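Notes on a Smaller Breakfast Table

The household inventory resumed on Sunday with the items used each morning. Of the 732 entries carried over from the previous apartment, very few concern breakfast, and it was decided that these should be reviewed first.

The toaster has been retained. It was purchased secondhand in Takuslow and takes two slices, a sufficient number for this address. The large round plate is also retained, although it occupies more of the table than any other dish. The cutting mat belongs with the sewing supplies and will be returned to that shelf once the review is complete.

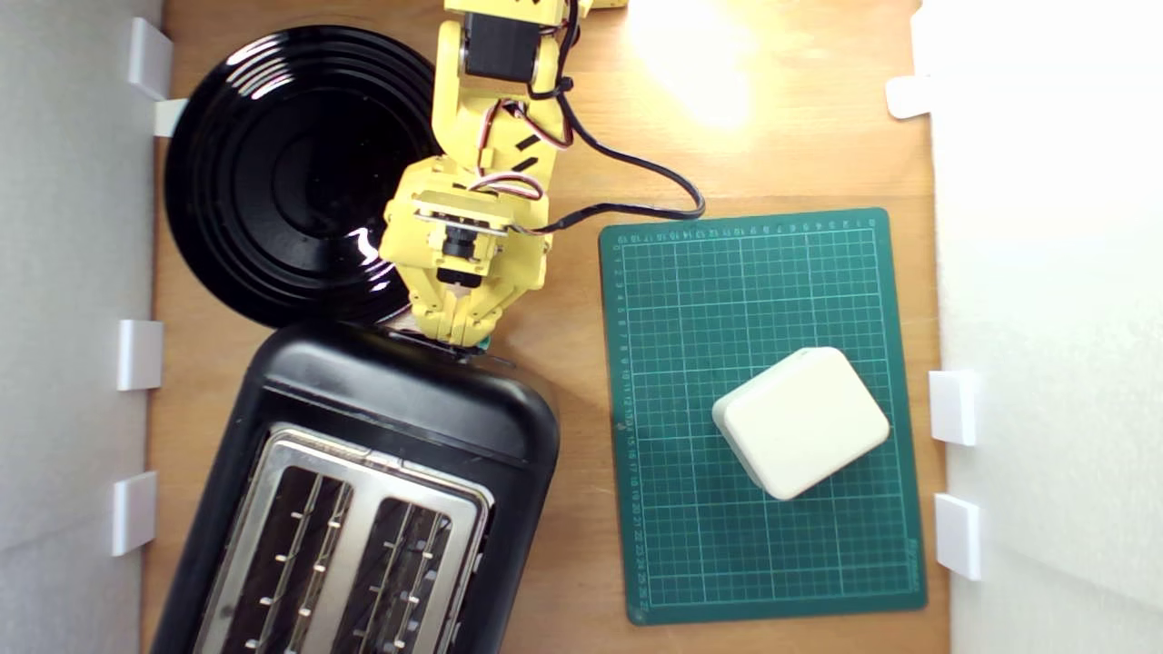
Toaster, black plate and green cutting mat on the table.

Mugs and bowls will be addressed in December.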